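Ulora Releases Version of Dallix for Desktop Cryo-EM Map Fitting

August 3, 2026

Ulora today released a new version of Dallix, its software for fitting atomic models of protein complexes into maps obtained by cryo-electron microscopy. The release adds a solver for flexible assemblies, in which subunits change position relative to one another between particle images.

Earlier versions treated each subunit as a rigid body. The new solver, named Bartoš, divides a chain into segments at low-confidence loops and refines each segment against the local map density. Stereochemical restraints are applied across the segment boundaries, and the user can tighten or release them by hand.

The solver was tested on a set of 1,498 deposited maps. Maps with a resolution worse than 20 angstroms were excluded from the scoring – they are listed separately in the release notes. Fitting a complex of 30 chains now completes in a single overnight run.

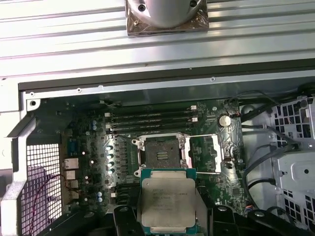
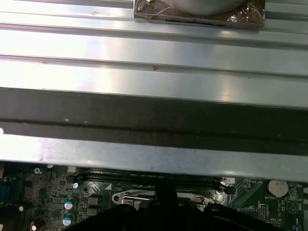
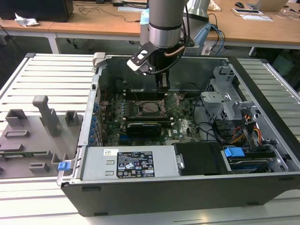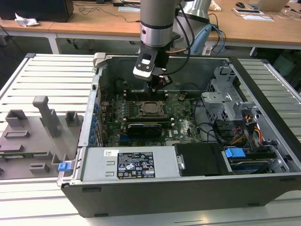 Dallix runs on Linux and requires no graphics card for the fitting step. Memory use depends mainly on map box size and on the number of segments held open at one time. The program can be installed on a cluster, but an ordinary Dell desktop tower with an Intel Xeon processor is a suitable class of machine for single-complex work. Intermediate models are written to disk after every cycle, and an interrupted job resumes from the last complete cycle.

"Most of the requests we received concerned side chains at subunit interfaces," said Lindsay Costigan, head of method development at Ulora. "The rigid-body step placed the domains well enough, but the contacts between them had to be rebuilt manually. The new solver refines both in the same pass."

Output is written in mmCIF format, with a per-residue fit score stored for each chain. Session files from the previous version open without conversion. Scripts that call the old docking command need one changed argument, as described in the manual.

The validation set and the scoring scripts are available through Pidwood, Ulora's public data archive. Academic licenses are free of charge and cover up to 200 users per institution. Existing commercial license holders receive the update under their current terms. A Windows version is planned for December.

About Ulora
Ulora develops software for structural biology, including tools for map fitting, model validation and the comparison of protein assemblies.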